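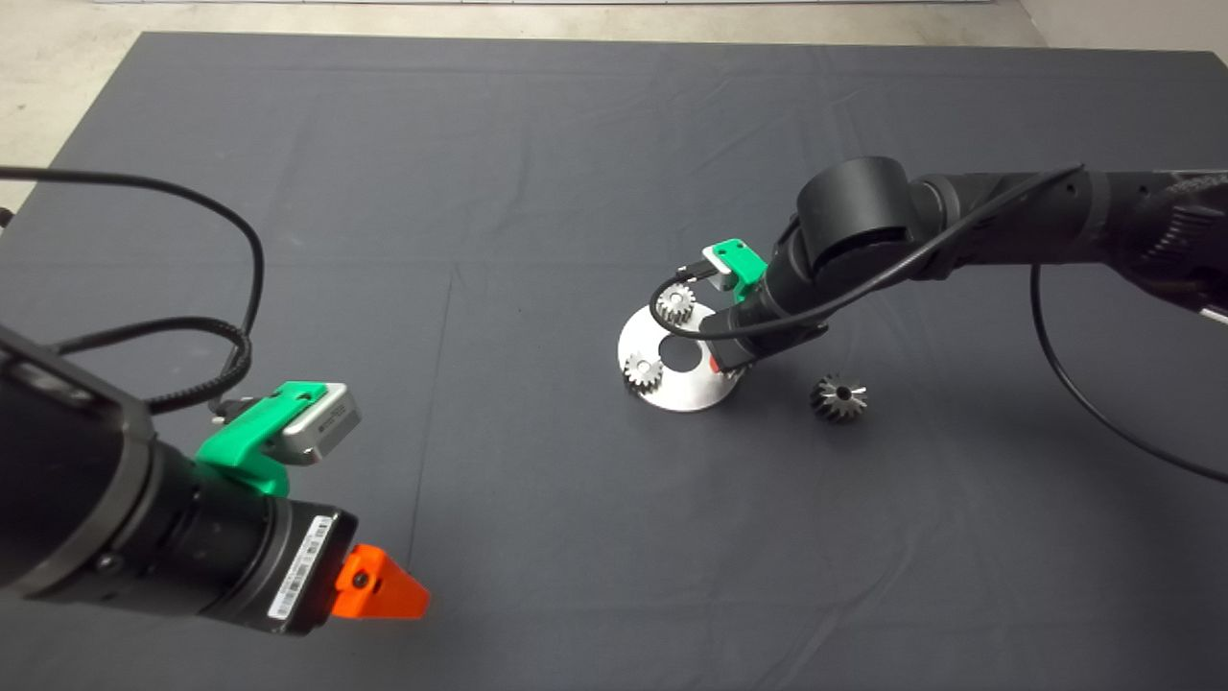 Overseeding thickens a thin lawn without stripping the old turf. The steps below apply to cool-season grasses such as tall fescue and perennial ryegrass on level or gently sloped ground. They do not apply to lawns that are more than half weeds. Those need a full renovation.

## 1. Check the soil

Take cores from several spots, to the depth of a trowel blade, and mix them in a clean bucket. Send one sample to a soil lab. If the report calls for lime, spread it before seeding at the rate given in the report.

Do not apply a pre-emergent weed killer in the same season. It stops grass seed as well as crabgrass.

## 2. Mow and rake

Set the mower to 2 inches and bag the clippings. Rake hard in two directions until soil shows between the plants. Remove the loose thatch.
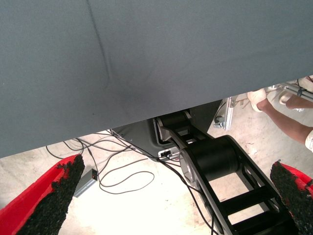
*Gray-blue fabric above a pale floor.*

## 3. Open the surface

Rent a core aerator if a screwdriver will not push easily into damp soil. Make two passes at right angles. Flag sprinkler heads and shallow cables first. Leave the plugs where they fall and break them up with the back of a rake once they dry.

On sandy soil, skip the aerator and rake a second time.

## 4. Spread the seed

Weigh out the seed for the whole area and divide it into two equal lots. Set the spreader to half the rate on the bag. Apply the first lot walking north to south and the second walking east to west. This evens out missed strips. An area of 800 square feet is a practical size for one batch; divide larger lawns into sections and weigh the seed for each.
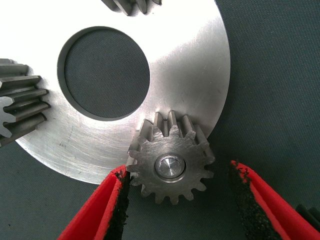 Drag the rake upside down over the seeded area so that most of the seed drops into the holes and grooves. Seed left on top of dead grass dries out and is lost. A thin layer of screened compost can go on next, but the existing grass blades must still show through it.

## 5. Water

Water lightly each morning and again in midafternoon until the seedlings are up. Ryegrass shows first, in up to 10 days under good conditions. Fescue takes longer. After the first mowing, change to deeper, less frequent watering.

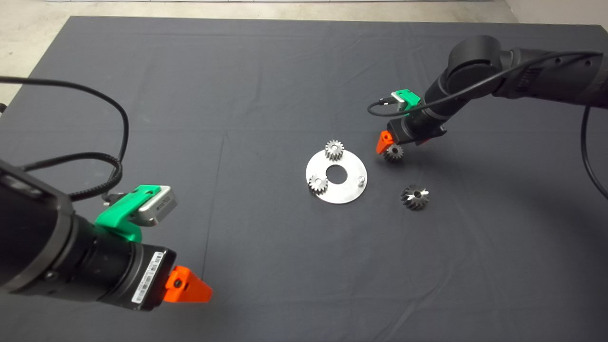

**When should the new grass be mowed for the first time?**

Mow when the seedlings reach 3 1/2 inches, with a sharp blade and the deck set at 3 inches. The soil should be firm enough that the wheels leave no ruts.

## 6. Feed

Apply a light dose of nitrogen after the second mowing. If seeding was finished in early fall, this usually falls in October. Sweep stray granules off paths and back onto the lawn.

*Text: Beathag Moncrieff. Last revised 27 May 2024.*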